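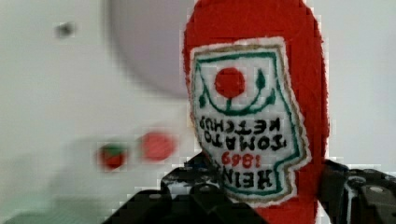 Photo: Horine

The shortest take I ever recorded was a plush ketchup bottle going from a tray to a plate. It was also the one I learned the most from, and I have spent part of every month since then arguing with people about why.

I collect demonstrations for Horine, a small outfit in Flilville that trains arms to do table chores. A person drives the arm through a task, the software saves the camera views and the joint positions, and we do it again. When there are enough takes, a model is trained on them and we find out what it picked up. My opinion, after a good deal of this work, is that we throw away the wrong takes.

The usual rule is that a clean take is a good take. The operator reaches, grips, lifts, places and lets go. If the hand wobbles, or the object goes down and has to be picked up a second time, the take is marked bad and deleted. Most guides for operators say this in one form or another, and the one I was handed when I started said it on the first page.

I followed that rule through August. We recorded 128 takes of one food-sorting task, and I deleted 44 of them for being untidy. The model trained on what was left was smooth and quick as long as the first grasp was good. When the first grasp was off by a little, it carried on as though it had the object. It closed on air, moved an empty gripper over to the plate, opened it, and went back to its starting position.

There was no mystery in that. We had never shown it a miss. Every example it had seen went from a good grasp to a good placement, so it had nothing to go on when the grasp was poor. The fixes were all in the takes I had deleted.

We still had the backups. I put back the takes where the operator had made a mistake and then repaired it, and left out the ones where the operator gave up. The next model was a bit slower. It also tried again when it missed, and that is what I would want from anything working in a kitchen.

Soft toys make this plain. A plush bottle has no single right place to hold it. You can grip it by the rounded end or by the base, and it bends differently each time. Operators squeeze, don't like what they see, let go and squeeze again. That second squeeze is information. Cutting it to save a few seconds of storage is a poor trade.
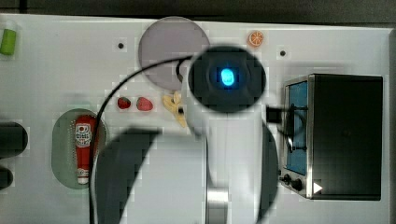

What the table should look like

My second complaint is about tidy tables. A lot of collections are made with one object in the middle of a bare surface. It is easy to set up and easy to reset, and the numbers come out well. Then the model meets a table with a toaster oven on one side, strawberries beside a banana, and an orange slice near the far edge, and it does badly.

I would sooner have fewer takes on a crowded table. The operator has to steer the fingers past things that aren't part of the task, and the arm's own body and cables get between the overhead camera and the objects. People in my job complain about blocked views, and I have complained too. But the view will be blocked when the machine is used, so it should be blocked in the examples.

The case against me is cost. Voltis, which sells the storage we use, charges by volume, and messy takes run longer. Crowded tables are slower to reset. Donati, the shop that reviews our recordings before training, has asked for a stricter rule because its reviewers have to decide whether each fumble was repaired or abandoned. That is real work and somebody has to pay for it.

I think it is worth paying for. We now ask operators to add one word at the end of a take, either "recovered" or "quit." They do it while they still remember what they were trying to do. It has cut the arguments with Donati down to a few.

I also think operators should swap seats more often. We have 6 on the list, and for a long stretch 2 of them did nearly all the driving. The model learned their habits. One always came in from the same side, and so did the arm, even when something was standing in the way.
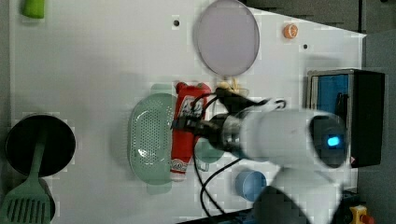
Should operators make mistakes on purpose to get more recoveries?

I would advise against it. A staged miss looks staged. The operator already knows where the object will end up and goes straight to it, so the correction has none of the looking and adjusting that a real one has. Make the table harder, move the objects between takes, and the real misses will come in at a steady rate.

I have asked for the new rule to go into the guide before the next round. The draft still says "clean" on its first page, and I have crossed it out and written "finished."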